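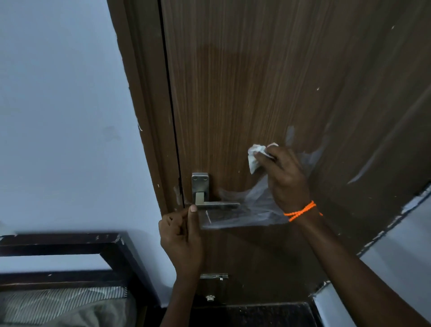

**Wood graining** is the practice of reproducing the figure of one species of wood on another surface, usually a cheaper timber, plaster or metal. The term covers hand work done with brushes and combs as well as printed and rolled patterns applied in a factory. It is distinct from staining, in which the grain of the underlying wood remains visible.

## Materials

Hand graining uses two main layers. The ground coat is an opaque paint, normally buff, tan or a dull orange, matched to the lightest tone of the wood being copied. Over it goes the graining color, also called scumble, a semi-transparent glaze that stays workable long enough to be patterned. Oil glazes allow a longer working time than water-based ones but take longer to dry and tend to yellow. A clear varnish is applied last.

Common tools include:

- steel, rubber and leather combs
- the flogger, a long-bristled brush used to break the glaze into short pores
- the mottler, used for cross-figure and highlights
- the check roller, a set of loose notched disks that prints fine dark marks
- the heart grainer or rocker, a curved rubber pad cut with concentric ridges

## Method

The surface is filled, sanded and given two ground coats. Glaze is brushed on in the direction of the intended grain and worked one section at a time. On a paneled door the usual order is panels, then muntins, then rails, then stiles. This sequence lets the joints between members be cut in cleanly, as a real joiner's work would show them. Flush doors are treated as a single sheet and are harder to finish well, as the glaze must be kept open across the whole face.

Oak is imitated by combing straight lines and wiping out the pale ray flecks with a cloth over the thumbnail. Mahogany needs a darker red ground and a softened central feather. Walnut is built up in two glazes.

## Printed and rolled grain

Transfer rollers came into use when builders wanted repeatable results. The Skosten works sold an engraved roller with a repeat of 7 inches, and the Mikkelsen pattern books listed some 700 designs, many of them minor variations in color. A short repeat is easily noticed on a wide surface, and later rollers were made larger for this reason. Graciela Navarrete's survey of houses in Doltlow separates rolled from hand work chiefly by measuring the distance between identical knots.

## Care and repair

Grained finishes depend on the varnish for protection. Wear is heaviest near handles and along the closing edge. Strong alkaline cleaners soften old varnish and can lift the glaze beneath it. Senyo Ackah recommends spot repair with a fine brush and dry pigment in shellac, followed by a local coat of varnish.

## See also

- Marbling (paint)
- Skirkis varnish
- Veneer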